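Le tiroir du milieu, ou l'art de ranger ce qui ne va avec rien

Il existe dans chaque logement un tiroir que l'on ouvre de trois quarts, la main posée dessus pour empêcher le contenu de se soulever. Chez mes parents, il se trouvait sous le four. Chez moi, il est entre les couverts et les torchons, et il a cessé de fermer en septembre. J'ai donc fait ce que font les gens raisonnables : j'ai acheté un livre sur la question, que j'ai rangé dans le tiroir.

Le rangement domestique est devenu une affaire sérieuse. La maison Gillwood vend un casier à 39 euros, divisé en 6 compartiments, dont aucun n'a la taille d'un rouleau de ruban adhésif. Bandima, plus ambitieuse, propose une armoire à 800 euros pour « accueillir le désordre avec bienveillance ». Mon désordre n'a jamais été accueilli avec bienveillance par qui que ce soit et je crains qu'il n'y prenne goût.

La méthode Pangilinan, qui circule beaucoup cet hiver, a le mérite de ne rien coûter. Elle demande de sortir les orphelins, c'est le terme du manuel, et de les aligner au fond d'une table recouverte d'un tissu uni. Un gant de travail, un paquet de biscuits, un cube orange : posés côte à côte sur du bleu, ils prennent aussitôt l'air de pièces à conviction. On les regarde un moment. Le manuel précise 93 secondes, durée dont l'auteur ne livre pas l'origine et pendant laquelle il est défendu de grignoter.
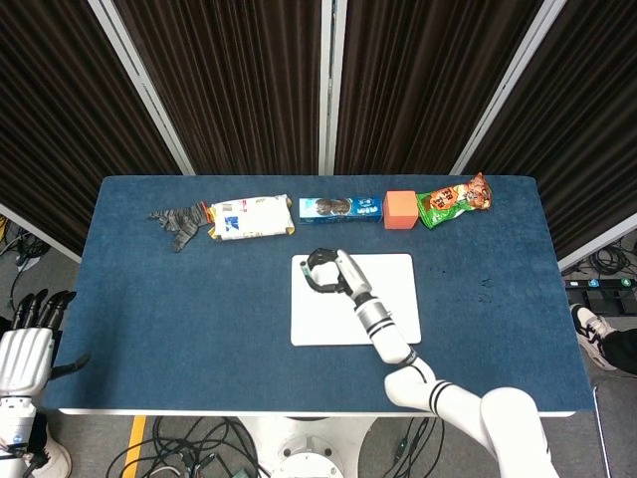 Ma belle-sœur objecte que tout cela s'appelait autrefois mettre la table en bazar, et qu'on n'avait pas besoin d'un manuel. Elle range par couleur, ce qui l'a conduite à garder le curry avec les gants de vaisselle. Je ne juge pas, mais je dîne rarement chez elle.

Reste que l'alignement produit son effet. Dans un tiroir, un gant dépareillé est un gant dont on retrouvera bien le frère. Étendu de tout son long, les doigts écartés, il devient un gant seul, et il faut prendre une décision. J'en ai trouvé quatre de ce genre, tous de la main gauche. J'en tire des conclusions sur ma main droite que je garde pour moi.

Le cas du biscuit est plus délicat. La boîte entamée appartient de plein droit au placard de la cuisine, mais elle n'y séjourne jamais. Elle migre vers le bureau, puis vers le canapé, et finit près des piles usagées, où l'on espère que les enfants n'iront pas la chercher. Les enfants y vont en premier. Pangilinan recommande de rendre à la nourriture « son territoire » ; on sent l'homme sans descendance ou le propriétaire d'un placard à clef.

Quant au cube, tout le monde en a un. Il peut être en mousse, en bois, venir d'un jeu dont la boîte a disparu au troisième déménagement. Il ne sert pas, il n'encombre pas vraiment et le jeter paraît d'une brutalité inutile. Le mien a obtenu un sursis.

Vient alors l'inventaire écrit. Le manuel veut un petit tableau blanc posé à plat devant la rangée, et un feutre effaçable. Un trait par objet conservé, rien pour les autres. L'avantage du tableau couché sur la table est qu'on ne peut pas l'oublier sur un mur ; l'inconvénient est qu'au bout d'une heure on pose sa tasse dessus. Le feutre, il faut le souligner, est lui-même un orphelin de première catégorie. Il vit sans capuchon au fond du tiroir jusqu'au jour où l'on a besoin de lui, et ce jour-là il est sec. Un feutre vert qui écrit encore mérite des égards, et le premier trait, si court soit-il, procure une satisfaction que je n'avais plus connue depuis l'école. 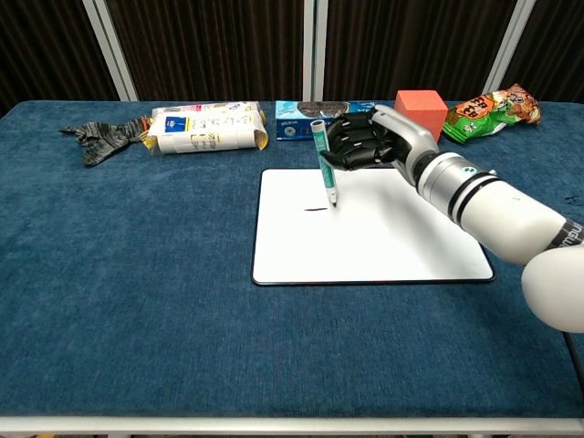 Et les traits, on les efface quand ? demande une lectrice de Clitdale, qui a laissé les siens tout l'automne et n'ose plus toucher au tableau. Le manuel est muet sur ce point. J'ai vu des foyers où la liste des objets à ranger avait acquis une telle ancienneté qu'on l'époussetait avec le reste.

Pour ma part, j'ai effacé le lendemain, avec un gant gauche, ce qui m'a permis d'en justifier la conservation. Le casier Gillwood a trouvé sa place sous l'évier, vide. Le tiroir ferme de nouveau, à condition de ne rien y remettre, et le livre est passé sur la table de nuit avec les piles.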